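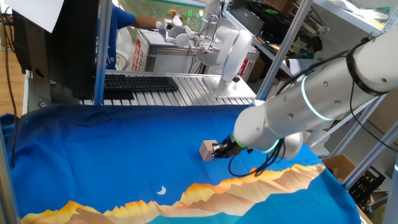 The Grelus table cloth, mountain print, with one of the pale wooden blocks on it.

Grelus Printed Table Cloth, Mountain and Moon
Reviewed by Janka Hudec

I wanted a cover for a work table that gets small parts and wooden blocks moved across it most of the day. The Grelus is sold as a decorative cloth, so some of what follows is outside what the maker had in mind.

Print. Blue ground, with a mountain range in orange, tan, yellow and peach along one side and a small white crescent moon above it. The blue turns to a lighter turquoise below the peaks. A pale block stands out well on the plain blue area. On the peach and tan it is harder to pick out, so I keep the work on the blue.

Fit. Mine measured 136 cm on the short side after the first wash, down 2 cm from new. It covers the table with enough left over to hang down.

Wrinkles. This is the weak point. The cloth wrinkles in use and I have not found a way to keep it flat for a full day. Ironing helps until about lunchtime. Clips at the corners help more — Clelletti makes a set of 4 that grips a thick table edge, sold separately.

Noise. Blocks set down on it are clearly quieter than on the bare top.

Washing. Cold, up to 23 washes so far, no visible fading in the orange. The hem has started to lift at one corner.

Price is fair for the size. I would buy it again for a table where a few creases do not matter. For measuring or drawing, get a rubber mat.

Rating: 4 out of 5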